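In Defense of the Dish Towel

I got into an argument at dinner last September over drying racks, of all things, and I'm still not done with it, so you're getting the rest of it here.

My friend Maeve Mulligan had just redone her kitchen in Kurnport (gorgeous, I'm jealous, moving on) and she'd put in a dishwasher with so many settings it has its own booklet. She told me she hadn't washed a fork by hand in months. She said it the way people tell you they've quit smoking! And everybody at the table nodded, and I sat there with my mouth full of potatoes feeling like a person from another century. 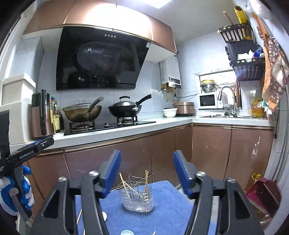
I like washing dishes. I like it a lot, and I think we gave it up too easily. My mother did it every night with the radio on, and whoever dried got to pick the station, and that's how my brother and I learned to negotiate. She never owned a proper rack either. She laid a towel flat and stood things on it, same as the blue one here with the clear utensil holder on it, and I still think that beats any contraption you can buy. A towel soaks up the drips, it doesn't grow that pink slime in the corners, and when you're finished you throw it in the wash and get your counter back. Try doing that with a two-story steel rack.

Now, I know the case against me. Lorcan Mac Carthaigh made it for twenty minutes straight over dessert. The machine uses less water, the machine gets hotter than your hands can stand, the machine gives you your evening back. Fine, Lorcan! I'm not going to fight about the water. If you've got five kids and 53 cereal bowls, run the machine and God bless you.

But the evening thing bugs me. Gives it back for what? I know what I do with a spare half hour after supper. I sit down with my phone and read what strangers think about a TV show I don't watch. When I'm at the sink I can't hold a phone, and whoever's in the kitchen with me pretty much has to talk to me. I've had better conversations facing a window with my sleeves rolled up than I ever had across a table. Teenagers especially. You don't have to look at each other, so things come out.
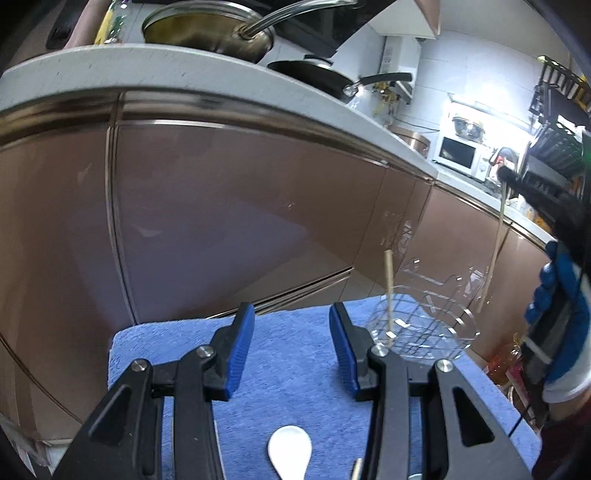
And there's the stuff itself. You get to know your own dishes when you handle them. I could tell you which of my mugs has a chip in it with my eyes closed (the green one, by the handle, my fault). Maeve found out in January that she'd been missing two good serving spoons since the remodel, and she had no idea when they went.

I'm not asking anyone to rip out their dishwasher. Mine works and I use it at Thanksgiving. What I'd like is for people to quit talking about hand-washing like it's hauling water from a well. Do the pots tonight. Let somebody else dry, and let them pick the music, even if it's terrible.

Maeve's coming over next week, by the way. She's drying.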